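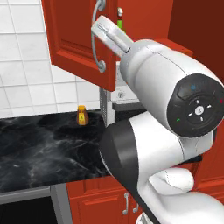

Figure 3. Red wall cabinet with its door open; the curved metal handle is mounted vertically.

3.2 How people remember where things go

I went into this part of the study thinking color would hardly matter. My own kitchen is all one shade of beige and I find the salt just fine! But the Robles households (87 of them, all renters) kept bringing it up, so I added a question on it in July and re-coded the earlier diaries to match.

We ended up with 2,916 diary entries. Most are short, things like "rice, top left" or "looked for the lids again." I sorted each one by whether the person named a cabinet by its position, its color (Figure 3 has the kind of strong single color I mean) or what was kept in it. Gebremedhin Gebreyes coded the same entries without seeing my labels, and we matched on 93 percent of them, which made me very happy after the mess we had with the Irnum pilot.

Position won by a mile for upper cabinets. For drawers, people went with contents, and they got pretty creative about it: one woman in Valtura has a "birthday drawer" that holds candles, tape and a spare bike key. I kept those names exactly as written, spelling and all, and they are listed in Appendix B.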